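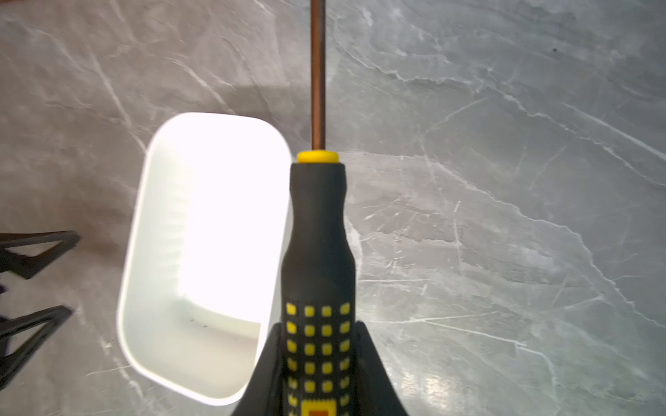
¿Cada cuánto hay que limpiar los dedos de la pinza?

Al final de cada día de uso, y otra vez a media jornada si la célula ha estado cogiendo herramientas con grasa. Basta un paño de microfibra apenas humedecido con alcohol isopropílico.

Mantenimiento de la célula de mesa: consejos de taller
Taller Prerkov, jueves 22 de febrero

Antes de empezar
Lleve el brazo a la posición de reposo y corte la alimentación desde el armario. El botón de pausa no vale para esto. Retire las piezas de la mesa y deje a mano las llaves Allen, el paño y una bandeja para los tornillos.

Dedos y tornillos
Pase el paño por la cara interior de cada dedo, de la base a la punta. Si queda una película pegajosa, repita con la otra cara del paño - nunca con estropajo. Después compruebe los tornillos de la base con la llave corta. En nuestra célula los repasamos cada 300 horas, y a las 2166 cambiamos el juego completo de dedos.

Prueba de agarre
Con la alimentación puesta otra vez y todos fuera de la zona, haga coger un destornillador por el mango, en vertical, y manténgalo un minuto en alto. Si resbala o gira, vuelva a limpiar antes de tocar la fuerza. La nuestra trabaja al 86 % y no la subimos sin apuntarlo en el cuaderno.

Cubetas de plástico
Lávelas con agua tibia y jabón y séquelas bien. Las motas del fondo salen con una brocha seca. Para acercarse a una cubeta, baje la velocidad: un roce de la punta con el borde la desplaza y la siguiente toma sale torcida.
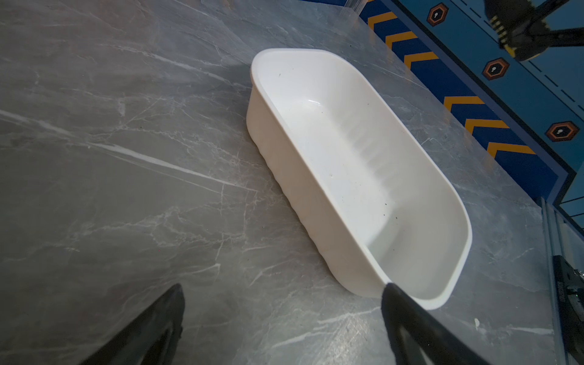

La mesa y la cámara de muñeca
La mesa se limpia con el paño Tenwood y agua, sin cera ni abrillantador. Si aparecen reflejos fuertes en la imagen, mueva la lámpara antes de cambiar la exposición. La lente se sopla con pera y se repasa con papel óptico.

Cables
Mueva el brazo despacio por todo su recorrido y mire que ningún cable quede tirante. Las bridas van flojas, que se puedan girar con dos dedos. La referencia de las que usamos es la 96 del catálogo Drallero.

Última actualización: julio
Contacto | © Taller Prerkov | Volver arriba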